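About Gidus

Who we are, and what we don't promise

Gidus teaches people to teach robots. We run short courses and hire out our practice rooms to firms that have been told a robot can be shown a job in an afternoon and would like to find out whether that is so. Mostly it isn't. We would sooner you heard that from us before you signed for the equipment.

We started in Koval with two arms, one rented room and a fairly low opinion of the videos going round at the time. You know the sort: a robot folds a towel, the music swells, and there is no mention of the person just out of shot with a controller in each hand. We have nothing against that person. Training that person is our living. But we do think customers ought to know they exist, and what their hours cost.

What we teach

There are two ways of showing a robot a task on our courses. In the first, you take hold of the arm and move it through the job yourself. It works well for simple reaching and placing, and badly for anything soft. In the second, you drive the robot from a distance, seeing what its head camera sees, with your own hands steering its hands. It is slower to learn and harder on the shoulders, and we spend most of our time on it.

Either way the robot keeps a record of what you did, and the record is what a learning system is later fed. If you hesitated, it has your hesitation. If you grabbed the basket at a daft angle and got away with it, it has that too. A good half of our teaching is persuading clever people to do a dull thing the same sensible way again and again, and to throw out the attempts that only looked all right.

The laundry course

Our best-known course is built on household washing, which we picked on purpose. Cloth never lies the same way twice, baskets slide, and a washing machine door swings straight through the space where you wanted to put an arm. Visitors tend to arrive thinking it will be the easy one.

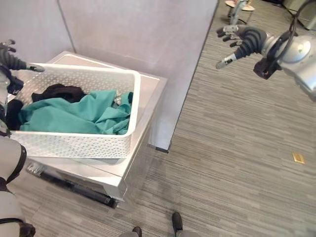
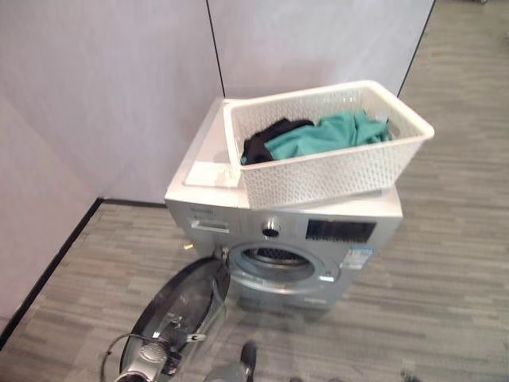

Laundry practice: the basket with its teal and black clothes in both pictures, and the machine door open in the second.

The full course lasts 3 days. On the first you don't touch any clothes. You learn to bring both hands up to a basket and take them away again without knocking it, and people are usually cross about this by lunchtime. On the second you work on picking up and letting go. Only on the third do we put the whole job together, and some groups don't get through it. They still get their certificate, which says what they practised and makes no claim about how well the robot did afterwards.

A word about numbers

For our longest laundry project, carried out for the home goods firm Furnora, our operators recorded 1,313 attempts. Furnora had hoped to use them all. After we had gone through them together, a good many were put aside: garments dropped, baskets shoved out of reach, an operator who had clearly lost track of the left hand. The robot trained on the rest was better than the one before it. It was also still worse than a tired parent at ten at night, and we wrote that in the report.

We are often asked how many recordings a task needs. We don't know, and we are wary of anyone who answers quickly. It depends on the task, the hands, the room, the light and how fussy you are. Ask us again after a trial and we'll give you a range, with our reasons.

How we work

Groups are small, because there is a limit to how many people can usefully watch someone else fail to pick up a shirt. Every operator takes breaks by the clock. Recordings made in our rooms belong to the client who paid for them. We don't sell them on.

We take no commission from robot makers and we don't recommend one brand over another. When a job would be better done by a person, a trolley or a differently shaped basket, we say so. That has lost us work, including one contract we would very much have liked.

Graltenar

In June we opened a second site at Graltenar. It has more floor space, better parking and a heating system we are still arguing with. Courses there follow the same plan as in Koval, and 53 people have been through so far. Several came back for a second go at the third day.

Coming to see us

You are welcome to visit either site and watch a session before you book anything. Mornings are best, while the operators are fresh. Please don't expect a show. You will probably see the same movement repeated for an hour, with a certain amount of muttering, and if that puts you off the whole idea – fair enough, it will have cost you a train ticket.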